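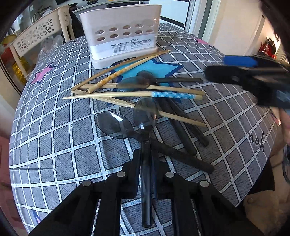 Brirutthorpe workshop moves gripper project to cutlery sorting

June 26, 2018

Members of the shared workshop in Brirutthorpe have begun recording cutlery-sorting tasks with Previer, a pair of hand-held grippers designed by Hòa Tiêu and built on the premises. Chopsticks and spoons are picked from a mixed pile and placed in an upright holder.

Each gripper uses flat parallel plates joined by short pivoting arms. The plates are cut on the workshop's own machine and the pivots are held by ordinary screws. An operator works the jaws by hand while a camera on the tool records the movement. The recordings will be used to train a small bench-mounted arm, named Lò, which is still being wired.

The group has logged 323 usable recordings to date. Spoon handles are gripped reliably, according to Tiêu's build notes. Chopsticks are harder: they roll when the jaws close off centre, and those lying beneath others tend to drag the heap with them. Clear and smoky plastic also gives the tracking software trouble under strong daylight.

Six changes are listed for the next version. They include softer jaw pads, stiffer arms and a shorter trigger travel. Replacement plates will be cut in July, and the control board, a Vedalis unit, will be moved further back to shift weight towards the operator's wrist.

Drawings and a parts list are kept in the workshop's project folder. Members wishing to build a pair should allow five evenings, excluding cutting time.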